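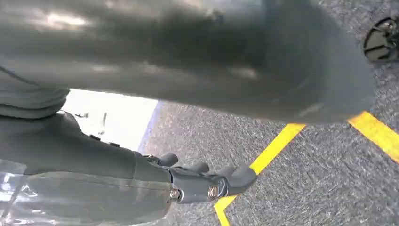 Protokoll der Projektbesprechung Vormachen und Fernsteuern, Teilprojekt Hand

Datum: 20. März 2019
Ort: Besprechungsraum Werkstattgebäude, Standort Sakordale
Teilnehmende: Projektleitung, Gruppe Bedienung, Gruppe Mechanik, Datenauswertung, Vertretung Dikon (telefonisch zugeschaltet)
Entschuldigt: Arbeitssicherheit
Protokoll: Gruppe Bedienung

TOP 1 Protokoll der letzten Sitzung

Das Protokoll wird mit einer Änderung angenommen. Unter TOP 4 muss es »Handschuh« heißen, nicht »Handgelenk«. Die offene Frage zu den Ersatzfedern wird unter TOP 4 behandelt.

TOP 2 Stand der Aufzeichnungen

Die Datenauswertung berichtet. Im Bestand liegen jetzt 3172 Durchgänge, ferngesteuerte und von Hand geführte zusammen. Davon stammt ein Teil noch aus dem Vorläuferprojekt von 2016 und hat ein anderes Zeitformat. Die Umrechnung läuft, bei einigen Dateien fehlt der Startzeitpunkt. Diese Dateien werden vorerst gesperrt und nicht gelöscht.

Die Gruppe Bedienung weist darauf hin, dass Durchgänge mit abgebrochener Verbindung bisher uneinheitlich benannt werden. Manche tragen den Zusatz »abbr«, andere gar keinen. Beschluss: Ab sofort wird der Zusatz immer gesetzt, auch wenn die Aufgabe nach dem Wiederverbinden zu Ende geführt wurde.

TOP 3 Fernsteuerung mit dem Datenhandschuh

Längere Aussprache. Die Bedienenden melden, dass die Finger beim Öffnen der Hand spürbar nachlaufen. Gemessen wurde eine Verzögerung von 200 ms zwischen Handschuh und Finger, bei schlechter Funkverbindung über 500 ms. Beim Greifen lässt sich das mit etwas Übung ausgleichen, beim Loslassen weniger. Wer den Handschuh zum ersten Mal trägt, wartet die Rückmeldung oft nicht ab und öffnet zu weit.

Dikon sagt eine neue Fassung der Handschuhsoftware zu, einen Termin gibt es noch nicht. Bis dahin soll vor jedem Durchgang die Grundstellung angefahren werden: Hand offen, Finger locker, kein Kontakt. 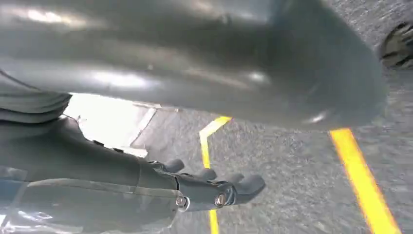
Die Grundstellung wird zwei Sekunden gehalten, erst danach beginnt die Aufzeichnung. Die Gruppe Mechanik möchte zusätzlich, dass die Finger vorher einmal ganz geschlossen und wieder geöffnet werden. Dagegen spricht der Zeitaufwand. Man einigt sich darauf, das nur beim ersten Durchgang nach dem Einschalten zu tun.

Zur Kamera am Handgelenk: Helle Flächen am Boden überstrahlen bei Sonne stark. Die Bedienenden arbeiten dann überwiegend nach Sicht und kaum nach dem Kamerabild. Die Datenauswertung bittet darum, die Belichtung trotzdem nicht während eines Durchgangs zu verstellen. Änderungen nur zwischen zwei Durchgängen und mit Eintrag im Laufzettel.

TOP 4 Mechanik und Ersatzteile

Die Verschraubung zwischen Arm und Hand wird künftig vor Beginn jeder Serie geprüft. Bisher geschah das nach Bedarf, also selten. Das Anzugsmoment steht im Wartungsblatt, das Blatt hängt ab nächster Woche am Werkzeugschrank.

Die Ersatzfedern von Hustora sind geliefert, allerdings in der falschen Länge. Die Gruppe Mechanik schickt sie zurück. Ein Angebot von Pennington liegt vor und ist teurer, dafür sofort lieferbar. Die Projektleitung entscheidet nach Rücksprache mit dem Einkauf.

TOP 5 Führen von Hand

Beim Führen von Hand fasst die bedienende Person den Arm am Unterarm und bewegt ihn selbst durch die Aufgabe. Die Bahnen sind glatter als bei der Fernsteuerung, die Finger lassen sich dabei aber schlecht mitführen. Vorschlag der Datenauswertung: Arm von Hand führen, Finger gleichzeitig durch eine zweite Person über den Handschuh steuern. Die Gruppe Bedienung hat Bedenken wegen der Abstimmung — beide müssten auf Zuruf arbeiten. Es wird ein Versuch mit einer kleinen Serie vereinbart. Die Arbeitssicherheit ist vorher zu beteiligen.

TOP 6 Verschiedenes

Der Schlüssel für den Akkuschrank hängt wieder am alten Platz. Die Einweisung neuer Bedienender wird auf August verschoben. Laufzettel bitte leserlich ausfüllen, Kürzel genügt nicht.

Aufgaben

Benennung der abgebrochenen Durchgänge nachtragen: Gruppe Bedienung
Termin für die Handschuhsoftware nennen: Dikon
Rücksendung der Federn: Gruppe Mechanik
Entscheidung über das Angebot von Pennington: Projektleitung
Ablauf für den Versuch zu zweit aufschreiben und der Arbeitssicherheit vorlegen: Datenauswertung, Gruppe Bedienung

Der nächste Termin wird per Rundmail abgestimmt.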